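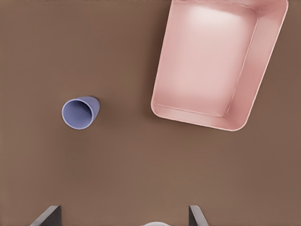
Noreen Rizvi wrote in to ask whether a simulated example is worth as much as one recorded on a real arm, and she wasn't the first, so we've moved her question to the top of the page.

Is it worth as much?
For teaching Flisel the general idea of a task, pretty nearly, yes! We still mix in real recordings later on, and we'd never send a model out to Studach that had only ever practiced on a rendered table. But simulation is where most folks start, and you can do it from your kitchen.

What will I be asked to do?
Mostly small household jobs, like getting a cup into a tray. Sometimes the cup starts out lying on its side, and those rounds are harder, so take your time with them (we'd so much rather have a slow, steady one than a rushed one).

How long is an example?
Up to 90 seconds. Most people finish well before that once they've found their feet with the controls.

I dropped it. Should I start over?
Please don't! Open the gripper, go back and pick it up again, and let the recording run. Halfdan Kárason sorts the recordings on our end, and he keeps a separate folder for recoveries, which the model badly needs.

How many should I send?
A set is 30. Do them in one sitting or spread them over the week, whatever suits you. The current Zisport batch has 462 examples so far and we'd love more before it closes in September.

Can my kids help?
Anyone 9 or older can, with a grown-up signed in.

Where do I see my finished sets?
Under Mittal, in the left-hand menu. New ones show up overnight.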